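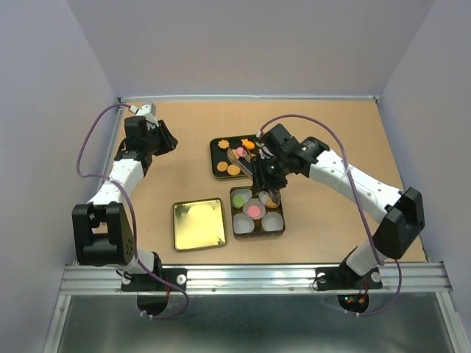

Two arms on one rail, tan work surface.

1/ Notes on the Rela serology study, out November 6, 2024. Question: how long do measles antibodies stay above the protective cutoff after a second dose?

2/ Enrollment was 3000 adults at the Ivham and Rodrigues sites. Of these, 857 gave samples at every visit. Only those are in the main analysis.

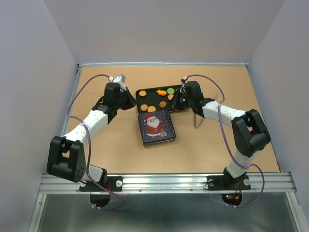
Left and right arms, purple cables.

3/ 187 of the 857 fell below the cutoff by the last visit. Low titer is not the same as susceptible. Cell-mediated response was not measured.

4/ The Fenitetti assay changed lots in April. Samples from before the change were rerun. Raw values are in supplement table 2.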